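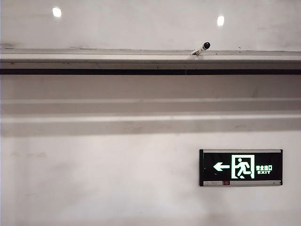
Fredy Lozano me cuenta que guardó la esquela de su madre doblada en la cartera y que ya se le parte por el pliegue, y pregunta si puede plastificarla para que no vaya a peor. ¡No, Fredy, no la plastifiques! Perdona el grito, pero llegas a tiempo y quiero que te quede claro antes de que bajes a la papelería. El plástico caliente se pega para siempre, y el papel de periódico sigue amarilleando dentro igual que fuera, solo que ya no hay manera de sacarlo.

Como la pregunta de Fredy se repite bastante por aquí, aprovecho y cuento cómo lo hago yo con todo lo que queda en casa después de un funeral: la esquela, los recordatorios, las cintas de las coronas, alguna flor, el libro de firmas. No soy restauradora ni nada parecido. Me tocó ordenar las cosas de mi abuela y luego las de mi tío de Quispe, y a base de estropear alguna (la cinta de mis primos, que todavía me lo recuerdan) fui aprendiendo.

La esquela del periódico

El papel de periódico es malísimo, así que lo primero es hacer una copia. Yo escaneo el recorte el mismo día, antes de tocarlo más, y lo imprimo en papel sin ácido de 100 gramos. Esa copia es la que va al álbum, la que se enseña y la que se manda a los primos. El original se guarda aparte y se deja tranquilo.

Si ya está doblado, lo abro con mucha calma sobre una mesa limpia, le pongo encima una hoja de papel secante y luego un par de libros gordos. Una semana así y suele quedar bastante plano. Nada de plancha, y nada de humedecerlo con el pulverizador, que he visto recomendarlo en algún foro y me da escalofríos. La tinta se corre y el papel se deshace.

¿Y si está roto? Celo, jamás. El celo se pone marrón y deja una mancha que traspasa. Yo uso una cinta de papel de archivo de la marca Geren, que se vende en tiendas de bellas artes, siempre por detrás y en tiritas cortas. Y si la pieza es muy importante para vosotros, ni eso: se guarda rota dentro de una funda y ya está.

Las fundas, por cierto, que sean de poliéster o de polipropileno. Las de PVC, esas blanditas que huelen a flotador de playa, se comen la tinta con los años. Se nota al abrir el paquete, de verdad, fiaos de la nariz.

Los recordatorios

Estos aguantan mucho mejor, van en cartulina (los de mi abuela eran de 200 gramos, una hermosura) y lo único que necesitan es no coger luz ni humedad. Los meto en una caja de cartón sin ácido con un papel de seda entre medias. La mía es una Verkero alargada, me costó 13 euros y ahí caben los de toda la familia, de los más antiguos con puntilla a los últimos.

Un truco que me encanta: por detrás, a lápiz blando y muy suavecito, apunto quién era esa persona para nosotros. «Hermana mayor de la abuela, la que cosía.» Dentro de unos años el nombre solo no le dirá nada a los pequeños, y esa frase sí. A lápiz, ¿eh? El bolígrafo marca y a veces traspasa.

Lo de ponerlos en el marco del espejo del recibidor lo entiendo, yo también lo hice. Pero poned una copia y guardad el bueno, que el sol de la mañana se lleva el color en un verano.

Las cintas de las coronas

Aquí es donde metí la pata. La planché del derecho, con vapor, y las letras doradas se quedaron pegadas en la suela de la plancha. ¡Un disgusto! Ahora no plancho ninguna. Las enrollo flojitas, con las letras hacia fuera, en un tubo de cartón forrado de papel de seda, y las arrugas se van bajando solas. Las ato con una tira de algodón, sin gomas, que las gomas se resecan y se pegan a la tela.

Si traen manchas de tierra o de hojas, dejad que se sequen y pasad un pincel de maquillaje limpio. Con agua no, que muchas destiñen. Y quitad los alfileres y las grapas el primer día. El óxido no sale de ninguna manera.

Las flores

De una corona se puede salvar más de lo que parece, siempre que se haga pronto. Las rosas las seco boca abajo en un armario oscuro, atadas de dos en dos, y tardan entre dos y tres semanas según el tiempo que haga. Las margaritas y los claveles pequeños los prenso entre papel de cocina liso (el que tiene dibujo en relieve deja la marca en el pétalo) y cambio el papel al día siguiente y otra vez a los tres días.

Los lirios se me ponen marrones siempre. Si alguien tiene un método que funcione, que lo deje en los comentarios y se lo agradezco en el alma.

Ojo con meter las flores secas en la misma caja que los papeles. Atraen bichitos y sueltan polvo. Cada cosa en su sitio: yo tengo las mías en un bote de cristal con tapa y una bolsita de gel de sílice de las que vienen con los zapatos.

El libro de firmas y las tarjetas de pésame

El libro se guarda tumbado, nunca de pie, sobre todo si tiene tapas gordas, que el bloque de hojas se vence. Antes reviso que no haya quedado dentro ningún clip, ninguna flor ni ninguna tarjeta metida con prisas.

Con las tarjetas hago una lista según las abro, con nombre y dirección, y así luego contestar es mucho más llevadero. En casa de mi tío las tiramos todas a una bolsa y en junio todavía andábamos preguntando quién había mandado el centro de la floristería Flesbridge, que resultó ser de los vecinos de toda la vida. Qué vergüenza pasé al llamarles.

Dónde guardarlo todo

Ni trastero, ni garaje, ni encima del radiador. El estante alto de un armario de dormitorio, en pared interior, va de maravilla. Abro las cajas un par de veces al año para que se aireen y de paso las miro un rato, que también apetece.

Fredy, lo tuyo entonces: sácala de la cartera, secante, libros encima, y la semana que viene la escaneas. En la cartera llevas la copia, y cuando se gaste imprimes otra.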